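Subject: Re: Osono profile draft, clock sync section

On the July draft, Mivoleck wrote:
> All 14 nodes held sync within 300 ns over
> 1,389 test runs. We consider the profile
> ready for multi-vendor use.

I'm not convinced. Every one of those nodes had the same Mivoleck firmware on it.
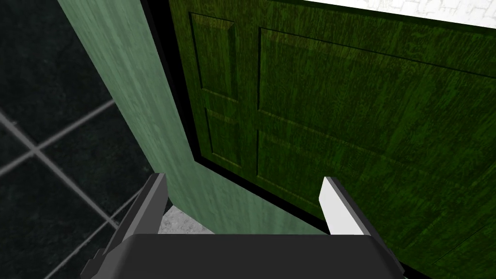 Multi-vendor means at least two vendors, and the draft has one. I'd like to see a Hyvönen bridge in the path before we vote. A simulator won't settle it either. Ours has no idea how a cheap oscillator drifts.

Then there's the load. The test traffic stopped at 2,000 frames per second, and nearly all of our lines run above that. 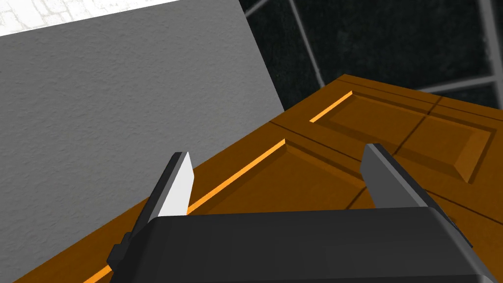 Section 4 also never says what a node should do when the grandmaster drops out. "Recover gracefully" isn't a requirement. Give me a time limit.

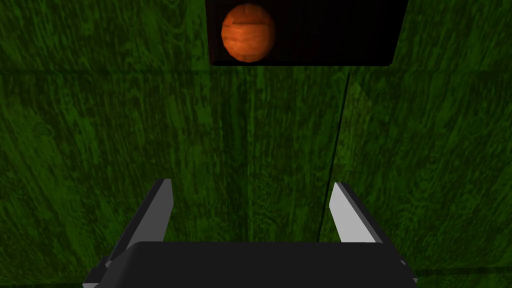 Naima El Idrissi wrote to me off-list that Biltutance can lend a bridge, but only if the raw logs get published. Fine by me. Can Mivoleck agree to that?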